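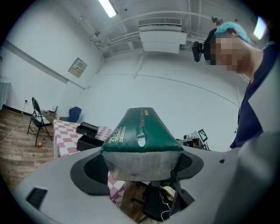

Packing a parcel so it gets there in one piece is her whole job, and she has been doing it for Kavanagh, a small mail-order shop for kitchen goods and dry groceries, long enough that she talks with her hands the entire time. We met at the packing tables just before the holiday rush. She wanted to start with soft packs. Not boxes, soft packs, the pillow-shaped kind. "Everybody worries about glass," she said. "Glass is easy. You wrap it, you box it, done. It's the soft ones that get you." A green pack with ZHIMENG on it in white letters is the sort she means, rounded, glossy dark green up top and a pale see-through gray wrapping lower down. "Shiny on one part, cloudy on the other. Tape doesn't sit the same on both. Labels neither."

So where does the label go? "Never on the pack. On the outer. People stick it right on the product and then the customer has a gift with an address on it." She made a face. She has strong views on labels. Also on tape guns, string, and the brown paper they got in March, which she hated and sent back.

The paper story took a while. Kavanagh had been buying from Hellavier for years, then somebody found a cheaper roll, and it tore at every corner. "You'd fold it and it would just go. I used double on everything, so where's the saving." They are back on Hellavier now. She keeps one roll of the bad stuff under the table for stuffing. It's fine for stuffing.

I asked how many go out. The shop sent 1,659 parcels last month and is expecting 3,000 in the next one. She knew the first number without looking it up, it's on the wall chart. Two packers most days, a third when it gets bad. "Two hundred in a day is OK. Over 200 and I start putting the wrong slip in the wrong box." Has that happened? "Oh yes." A customer who ordered a colander got a slip for baking trays and called up very upset that she'd been charged for baking trays. She hadn't. It still took most of an afternoon.

Soft packs again, becuase she kept going back to them. Her method, as near as I could get it down: squeeze it first, gently, both sides, flat hands. You want to feel if the air is sitting in one end. Then stand it up. If it leans, it'll slump in the box, so it goes in lying down with paper along the sides. Nothing heavy on top, ever. "A jar on top of a soft pack, no. I don't care if it fits. I've seen it fit. Then it goes on a truck."

And the printing? She turns every pack so the name faces up when the flaps open. Takes a second. Her manager thinks it's a waste of time. "It's the first thing they see. If it's upside down it looks like we threw it in."

The boxes come flat from Jasetden, bundles tied with plastic strap, 1,000 to an order. Four sizes. She only likes two of them. The smallest one is good for nothing, she says, too shallow for a jar and too wide for a packet, and the biggest makes people lazy. "They see space, they fill it with paper. Just get a smaller box!" The second size is the one she'd keep if she could keep one. It takes two soft packs side by side or one and a tin, with room for a fold of paper down the middle.

We talked a bit about the table. She brought that up, I didn't ask. It's too low. She has it on blocks at one end where she stands and the other packer is shorter so his end is on the floor, and yes things roll. Round tins mostly. They've put a strip of wood along the low side.

Before I left I asked what people at home get wrong, mailing gifts. Too much tape, first. Then reusing a box with the old barcode showing, which confuses the sorting. Then bubble wrap on soft things. "Why? It's already soft. Paper. One sheet, and fold the ends under, dont twist them." She'd also like everyone to write the address twice, once outside and once on a card inside. She does that for her own family and has done it since a Pradus mixer she'd mailed to her sister went missing for five weeks with the label gone. It came back in the end. The box was fine, she said, she'd packed it herself.

Last orders for the holidays are up on the shop's page. She was already back to folding when I put my coat on.

We use cookies to improve your experience on this site. By continuing to browse you agree to our use of cookies. Accept Manage settings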